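*Updated October 6, 2026, with the bit about cables, which several of you asked for.*

# Clearing a table that collects everything

Every house I have ever lived in has had one surface where things come to rest. When I was growing up in Mirley it was the top of the chest freezer, and in my first apartment it was the ironing board, which I left standing for most of a winter and never once ironed on. Now it's the dining table, and I've made my peace with that, mostly. What I've worked out over the years is a way of getting it clear again before supper without having a whole afternoon disappear on me, and that's what I want to set down here, along with a handful of smaller tips that have drifted in from readers.

If you're coming from the pantry page, you'll know I am not a person who buys matching bins. I have tried them. I bought a set of the Sterkel stacking trays when they were on sale and they spent a year stacked, I'll give them that, with nothing inside.

## Start with one box

Get a single box and put it right on the table next to the mess. A shoebox is about perfect. A bigger box swallows everything, and then you've only moved the pile to a place where you can't see it, and a smaller one fills up before you've got going and you lose heart. Leave the lid somewhere else altogether so you aren't tempted to close it early. 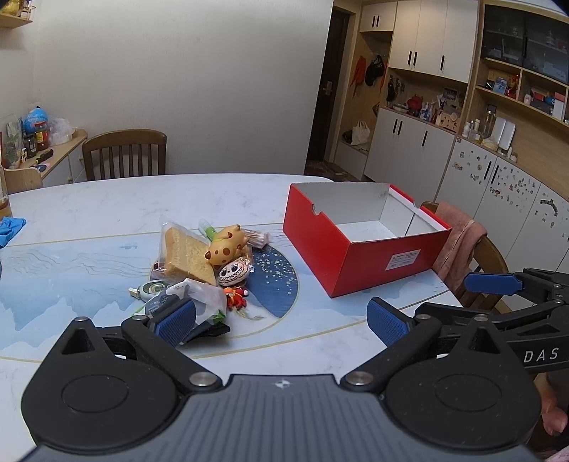
I used to begin by walking around the house gathering up laundry baskets and trash bags and sticky notes, and by the time I'd gotten ready to tidy I was tired and wanted a sandwich. Please don't do that. Sit down, pull the box close, and pick up whatever is nearest your hand. It helps me to bring everything into one heap in the middle of the table first, even if that looks worse for a minute, so the edges are free to work on. A red shoebox on a pale tabletop is a lovely thing for this, incidentally, because your eye keeps going back to it, and a heap that has a wrapped slice of cake and a spotted toy and a keychain all leaning on each other needs something bold next to it to remind you where you're headed. And do move any drinking glass over to the counter before you start. I've lost a library book and a good tablecloth to that one.

Now, the box isn't for everything. It's for things that belong somewhere in the house but not on this table. That leaves three other kinds, and I deal with them in the order they annoy me.

**Food first.** Anything in a wrapper gets looked at properly. Is it a snack somebody is going to eat, or an empty packet that has kept its shape and is pretending? I pinch them. Full ones go to the kitchen right away, in one trip, and empty ones go in the trash on the same trip. Baked things in plastic should never sit at the bottom of a heap. They sweat, and they get squashed, and then you have crumbs in the toys.

**Then anything with a cap.** Tubes, little round tubs, glue, hand cream, lip balm, that type of thing. Check that each cap is on tight before it goes anywhere. I had a tube of diaper cream open up inside a drawer of birthday candles once and I would not wish it on a soul.

**Then cloth.** Napkins, a stray sock, the rag you wiped the table with on Tuesday's cousin of a day and forgot. Off to the wash, or over the back of a chair if they only need to air.

## How to pack the box so you can find things again

You'd think it wouldn't matter, it's only a shoebox, but I promise you it does. I packed mine any old way for years, and every single time somebody wanted the glue I tipped the whole business out onto the table and we were back where we began.

Flat and soft things go down first. Packets, bags of cotton swabs, folded papers if you must. Anything with a hard corner goes along the sides, standing up if it'll stand. Glue sticks are happiest upright in a corner, and correction tape does well next to them because the two nearly always get used together, at least in a house with homework in it. Toys go in last, on top, where small people can get at them without digging.

If you have a lot of little desk things, cut a toilet paper tube in half and stand both halves in one end of the box. It costs nothing and it holds pens, brushes, the glue, a small pair of scissors with the points down. I've had 2 of these in the homework box since last November and they've gone a bit soft around the rims, but they're still doing their job.
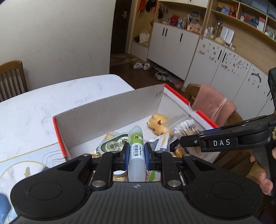
Cables deserve a word of their own, so here are the notes I promised. Don't put a cable in loose if you can possibly help it. Coil it around your four fingers, slip it off, and put one turn of a twist tie or a hair elastic around the middle. If you've let several get tangled up together, lay the whole knot on the table and find a plug end, any plug end, and work backward from there. Pulling from the middle only tightens it. Once they're apart, stick a bit of masking tape near each plug and write what it belongs to. I skipped that step with a black cord from an old Rissanen radio and carried it through three moves, and I no longer even have the radio.

Aqeel Magsi wrote to me after the spring version of this page to say he keeps his cables in the cardboard tubes from wrapping paper, cut to length, with the label written on the outside. I tried it and it's very good for long cords. For short phone chargers I still like the hair elastic.

### A few things that don't belong in the box at all

- Medicines, even the mild ones. Put them up high as soon as you spot them.
- Button batteries. Same shelf, in a jar with a screw lid.
- Coins. I keep a saucer by the front door and it goes to the bank when it's heaped.
- Open food of any description.
- Anything wet.

## Small toys and charms

I get more letters about these than about anything else on the site, and I can see why. They come home in pockets and party bags and cereal boxes, each one of them too small to have a proper place and too well loved to throw out. One reader in Wuromlow told me she finally tipped every little figure in the house into a bathtub and there were over 100 of them.

My own feeling is that they ought to have a shallow home. Deep containers are where small toys go to be forgotten. A shoebox lid is ideal (there's the lid you put aside earlier!) and it will slide onto a bookshelf or under a bed. Let the child choose who lives in it. Whoever doesn't fit goes into a bag in the closet for a month or two, and you can talk it over again then, when feelings have settled.

Keychains and bag charms with tassels are a special nuisance, as the strings wind themselves around everything. Hang them. A row of cup hooks on the inside of a cupboard door will do it, or just clip them all to one big ring and hang the ring on a nail. If a tassel has already gone stringy, hold it over the spout of a kettle with tongs for a few seconds, then comb it straight with your fingers once it has cooled. Keep children well back while you do it.

Plush ones can generally be hand washed in a bowl with a drop of dish soap. Squeeze, don't wring, and roll them up in a towel afterward. I set mine on a windowsill and turn them over at bedtime.

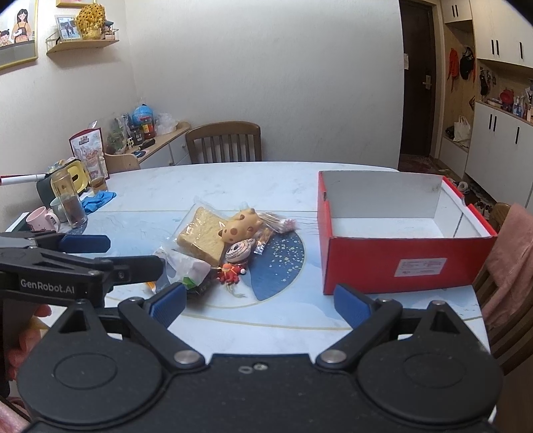

Soft plastic figures clean up nicely with a damp cloth and a little baking soda, especially the pale ones that pick up gray smudges from being carried around. For ballpoint pen I've had some luck with rubbing alcohol on a cotton swab. Go gently around painted eyes and spots, and try it on the bottom of a foot first.

## Looking after the tabletop

Once the table is clear, take the extra minute and wipe it. Warm water and a small squirt of dish soap is all I use on most tops, followed by a dry cloth. If yours is real marble, keep vinegar and lemon well away from it, because they'll dull the polish and you can't wipe that off. If it only looks like marble you've got more leeway, but I still wouldn't leave a puddle of anything sitting.

Sticky rings from juice or tea come up best if you lay a warm wet cloth over them and go do something else for a while. Scrubbing right off the bat just makes your arm sore. Dried glue can be lifted with the edge of an old plastic card. On a mat, peel it up at one corner every week or so and wipe underneath too. Crumbs get in there and they scratch.

Light-colored mats do show everything, I know. I bought a dark one thinking I'd be clever, and it showed flour, dust and cat hair instead, so pick the one you like to look at.

## Emptying the box

This is where I used to fall down. The table would be clear and the box would be full and I'd feel so pleased with myself that I put it on the stairs and left it there until it became furniture.

What works for me is to carry the box with me through the house once, front to back, putting things away as I pass the rooms they live in. One loop, no doubling back. If I get to the end and there are still a few things rattling around in the bottom with no home to go to, I leave them in, and the box goes on the shelf ready for next time. It doesn't have to be empty. It only has to have room in it.

My step counter was rather grand about this, by the way. I wore it one Saturday's worth of tidying and it gave me 2,000 steps, though I did go back twice for my glasses.

If you've got a shoebox trick of your own, write and tell me, and I'll add it when I redo the page. I'm especially after ideas for hair clips, and for the little plastic tags off bread bags, which my mother saved by the jarful and which I seem to be saving now too.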